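Kuusisto Records > About the label > Vacancies > Catalogue and Reissues Assistant

Catalogue and Reissues Assistant (part-time, fixed term)

Kuusisto Records invites applications for the post of Catalogue and Reissues Assistant. The appointment is for 14 months, at three days a week, and is based at the label's office in Darby Street. Wednesday attendance is required.

The label holds 3,521 master tapes, most of them punk, garage and post-punk recordings acquired with the Skuvari and Hilatine catalogues. The postholder will report to Auður Østergaard, Head of Catalogue, and will work chiefly on the Skuvari singles, which are to be reissued on vinyl from March.
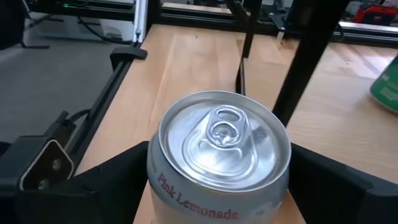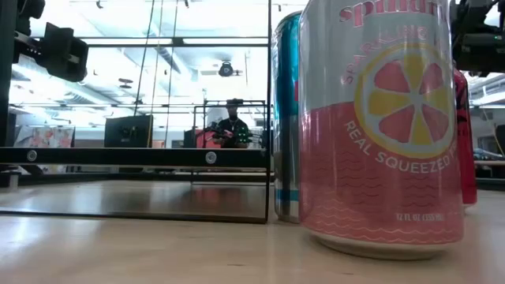
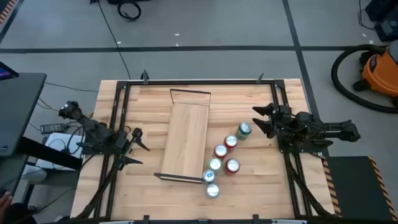
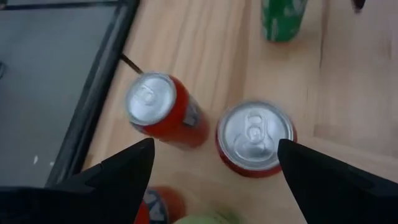
Pink Lemonade and Spindrift in the first two pictures; a tabletop in the third; red cans in the fourth.

Duties

The postholder will check tape boxes against the written catalogue, record faults and missing reels, and prepare track listings and writing credits for approval. He or she will also write to former band members and their estates about sleeve notes, photographs and unpaid royalties — a part of the work that calls for tact and accurate records.

Requirements

Applicants must have at least 2 years' experience in a record label, music library or sound archive, and must be able to write clear English. A good knowledge of independent guitar music from the late 1970s onwards is expected. Experience of handling quarter-inch tape is desirable; training will be given where needed. The post involves some lifting.

How to apply

Please send a curriculum vitae and a covering letter of no more than two pages to the Head of Catalogue at the Darby Street office. Applicants should name one reissue they consider well made and explain why. Interviews will begin at 10 a.m. and will include a short cataloguing exercise. Reasonable travel costs within the country will be repaid on production of receipts.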